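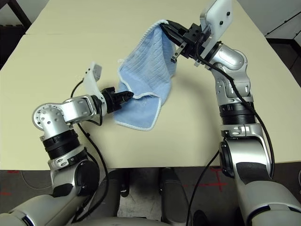 Towel set, 2023-10-04

Started on the blue towel with both arms. Remo Farina on the leader arms, me logging. Target for this cloth is 400 kept episodes before we change color.

Right gripper takes one corner and lifts it high, left pinches a second corner lower down, and part of the towel stays on the table. Keep the two-corner hold in every episode. The last policy trained on the Tromano set kept regrasping at this point, and I think we gave it too many different ways to get there.

Kept 158 so far. Throwing out anything where the operator stops to think for more than a couple of seconds with the cloth in the air.

The ribbing and the white hem are good for finding the edge. Want a plain cloth next. Defne Tatlı has some in the Kurkness box.

To do:
Check left wrist cable slack before the next block
Rename episode 657, saved under the wrong task
Ask Defne about start poses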